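Trial diary, Hirkura kit, second entry

May, 7:40 in the morning 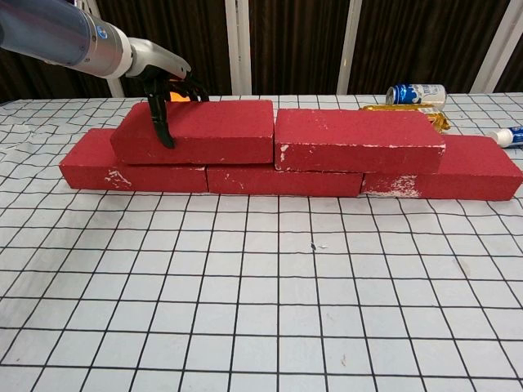

Jacqueline Picard wants an answer from me by the end of the month on whether we keep the Hirkura package or send it back, so I am writing these up the same day while I still remember what happened. The first entry was mostly unboxing and complaints about the manual. I'll try to stick to the work in this one.

The package is sold by Suturness as a training kit for trade schools. You get the hand, the adapter for the arm, a license for the teaching software and a year of phone support. The arm is not included, and they say that clearly enough on page one of the quote. We mounted the hand on ours in under an hour. The bolts they supplied were the right length, and I mention it because the last kit we tried at Siltulstead came with the wrong ones.

Brick stacking is the first exercise in the course book. Three on the bottom, two on top, each of the top ones over a joint. Any first-year student can do it by hand in the time it takes to say it. The book gives it a whole chapter, and after this morning I think the chapter is too short.

Placing the bottom row is easy to teach. You move the arm through the positions, save them, and play them back. The upper row is harder because the fingers come down over the top of the brick and around one end, and they need space on the way out. I saved the release point too low at first and the brick moved with the fingers when they opened. Raising the point fixed part of it. Opening the fingers in two steps fixed the rest. The book has a picture of the two-step release but no text on it, and I only found it when I was looking for something else.

I set the speed at 61 percent and left it there. At 100 the arm is fine but the hand shakes a little when it stops, and I don't want students learning at that speed anyway.

Ran the full stack 13 times before lunch. I was not strict about what counted as good, only that all five bricks stayed up and the joints looked right from the front. Most of them passed. The ones that failed all failed on the upper left brick, so I know where to spend my time.

The grid sheet on the table is a help. I line up the start positions by the squares and don't need to measure. It does wrinkle, and if I get a vote I'd ask for something stiffer.

The bricks are showing wear. There are white chips along the edges of the top right one and worn patches on the fronts of two in the bottom row. It makes no difference to the grip as far as I can tell. Replacement sets are on the price list, sold separately.

Called support at 1:15 about the release. Got through to a man named Hipólito Leiva who knew the product and did not read to me from a script. He said the two-step release is built in as a setting in the newer software, and the installer we were sent is the old one. He emailed a link while we were talking. Good service, though I'd have liked the right version in the box.

The new version is called Na, for reasons he could not tell me. It installed without trouble but lost my saved positions, so the afternoon went to teaching them again. Make a backup first next time - it's under File, not under Project.

Cost is still the main question. The license renews each year at 1,000 per seat, and Jacqueline only budgeted for the first year. I've asked Suturness if a classroom rate exists. No reply yet.

To do tomorrow: reteach the upper left brick from a higher approach, try the stack in the other direction, print the two-step page for the binder, clear off the back of the table.

Locked up at 5:20.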